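Naval ensign vs. war flag in the Pravetti sheets

Started by halyard_end

halyard_end
Posted in January, 9:12 pm

I have been going through the old Pravetti flag sheets and I can't make sense of the one for Ornov. It shows a civil flag (white over blue, plain) and a swallow-tailed version of the same flag marked "harbor service." Under that there is a third drawing with a red anchor in the canton, and no caption at all.

Ornov had no navy when the sheets were drawn. It had two customs boats and a pilot cutter. So is the third drawing a naval ensign that was planned and never used, or is it something else, a yacht club maybe? The proportions given for the tails are 9 to the fork out of a total length I can't read. The print is bad at that corner.

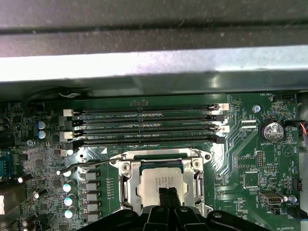 Photo: halyard_end

I've left the sheet at home tonight but I can check any detail tomorrow if somebody tells me what to look for.

canton_left
Posted 9:40 pm

Look at the hoist edge of the third drawing. If there is a rope and toggle drawn in, it was copied from an actual flag. If the edge is a plain line, it was copied from a regulation or from another book. Pravetti was consistent about that, at least in the sheets I own.

I would lean toward the harbor master's flag. An anchor in the canton is common for port authorities, and a harbor service with its own swallow-tail would need something to mark the man in charge.

Dagim Teshome
Posted 10:05 pm

I disagree. The harbor master's flag is described in the port regulations and it is a square flag with a blue border. There is no canton. I have a photocopy. The text runs to one paragraph and doesn't leave much room for a second design.

My guess is the naval ensign. The territory had a defense agreement with its larger neighbor, and the neighbor's ships used their own ensign in Ornov waters, but the agreement allowed for a local guard vessel. I think a flag was drawn up for that vessel.

canton_left
Posted 10:21 pm

Which edition of the regulations? They were rewritten at least once.

Dagim Teshome
Posted 10:30 pm

The second. I have never seen the first.

canton_left
Posted 10:34 pm

Then the bordered square could be a replacement, and the anchor flag could be the one before it. I don't think the second edition settles it. 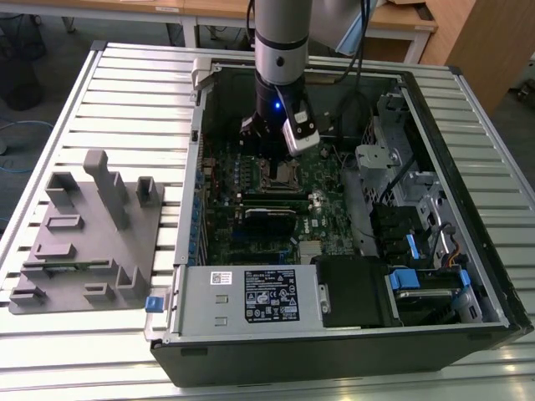 There is also the matter of the color. Red on white is a strange choice for a guard vessel flying next to the neighbor's ensign, which had a red cross on white. From any distance you would mix them up. For a flag kept on a pole by the harbor office it wouldn't matter.

Zinash Chala
Posted 11:18 pm

The Prutia collection has an anchor flag from Ornov. I measured it some years ago for my own notes. It is 80 cm on the hoist, wool, with the anchor sewn on one side and cut through on the other. The label says only "boat flag." It is not swallow-tailed.

That size is small for an office pole and about right for a launch.

halyard_end
Posted 11:26 pm

Is the anchor upright or tilted? Mine is upright, with a ring at the top and no rope around it.

Zinash Chala
Posted 11:41 pm

Upright with a ring. I have "no cable" written next to my sketch, so that matches.

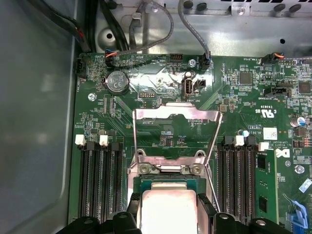

The white stripe is a little narrower than the blue one, but I put that down to repairs along the top edge. The collection got it as part of a box from a dealer named Sales, and the list that came with the box has no dates.

Dagim Teshome
Posted 11:58 pm

A launch could be the guard vessel's launch.

canton_left
Posted 12:06 am

Or the harbor master's. We are back where we started, except that now we know the flag was really made. I would drop the yacht club idea, though. A club flag would have been a burgee.

fly_70
Posted 7:15 am

Not always a burgee. Plenty of clubs had a defaced ensign as well, and a red anchor in the canton of the civil flag is just what I would expect from one. Did Ornov have a club at all? A list of members or a regatta program would help more than the regulations.

Dagim Teshome
Posted 7:52 am

There was a rowing club. I don't know of a sailing one.

halyard_end
Posted 6:30 pm

I have the sheet in front of me now. The hoist edge of the third drawing has a rope and toggle, so by canton_left's rule it was drawn from a flag. The first two have plain lines. The total length by the fork could be 16 or 18, and I still can't tell which.

I'm going to write to Prutia and ask if the rest of the Sales box has been listed. If anyone has the first edition of the port regulations, please post the flag paragraph, even if it says nothing about an anchor.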